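Girgate list - message 18 in thread "capsule task, how are people logging it?"
Posted August 3, 2023

Hello all,

Sorry for the slow answer, I wanted to get a proper go at it before writing back. The question was this:

> We're about to start collecting demonstrations for a coffee task on a
> two-armed table setup. Capsule in, lever down, cup under, that sort of
> thing. Two things we can't agree on. Do you record the whole job as one
> long example, or chop it into short ones? And do you bother with a wrist
> camera if you already have a good fixed one looking at the table? We've
> got storage for either but not much patience for doing it twice.
> Any experience welcome, even grumbling.
>
> Zaki team, Clandness

Plenty of grumbling available! I've been on this very job with our setup, so I'll go through your two points and then add one of my own.

1. Wrist camera or not

Yes, please do. I argued the other way for ages (more files, more cables, one more thing to go out of sync) and I've changed my mind completely. The fixed view is lovely for knowing where the machine and the holder are, but a capsule is a small shiny thing and the part the model has to learn is all in the last bit of the grasp. From the wrist you can see how the fingers have closed on it and which way up it is. With ours the wide end should be up and the narrow end down between the fingers, and I check that on the wrist view for every example before I keep it. If it's tilted I label it as tilted and file it separately. I don't throw those away, they're handy later.

One warning: the glossy capsules and a pale tabletop both throw glare, so lock your exposure before you start. I left ours on automatic for the first batch and the brightness pumped up and down every time the arm moved. All of that had to be redone, and I was not good company that evening. 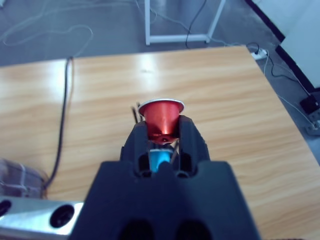

2. One long example or several short ones

We split it into 3: fetch the capsule, load the machine, deal with the glass. The long version sounds more natural, but when the person driving fumbles near the end you lose the good part as well, and everyone gets tense towards the finish - you can see it in the motion, it goes all careful and slow. Short ones also let you collect more of whatever is hardest. For us that's the fetch by a mile.

Do still record a few full runs so you've got something to test the joins against. Our target is 2,000 short examples by October, which felt silly when I wrote it down and now feels merely tiring.

Whichever you choose, start every example with the gripper open and clear of everything, and wait a beat before moving. It makes trimming so much easier. And mix up the colours on the holder between runs! We had red at the bottom for a whole morning and the first model we trained went for red wherever it was, bless it. I shuffle the order now, and nudge the tray and the holder a little as well, within what the arms can reach.

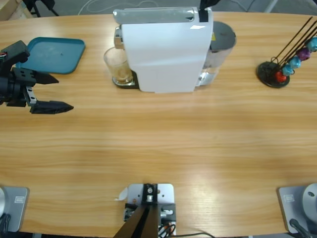
3. Write down what the table was like

You didn't ask, but I'd do this from day one. We keep a plain text note per session: who was driving, the order on the holder, whether there was already coffee in the glass, where the tray had ended up. It takes a minute. When the Drendier lot borrowed some of our data they had far more questions about that than about the joint readings, and for the early sessions all I could do was scrub through video and squint.

The glass matters more than you'd think, by the way. A clean one and one with a bit left in the bottom look quite different to the camera, so have both in there and say which is which.

I can send over our note template and the little script that lines up the two cameras, just shout. The script is ugly but it runs. And if anyone on the list has a sensible way of scoring a half-good grasp I'd love to hear it, as we're still doing it by eye and two of us never give the same mark.

Cheers,
Fadwa Bouazza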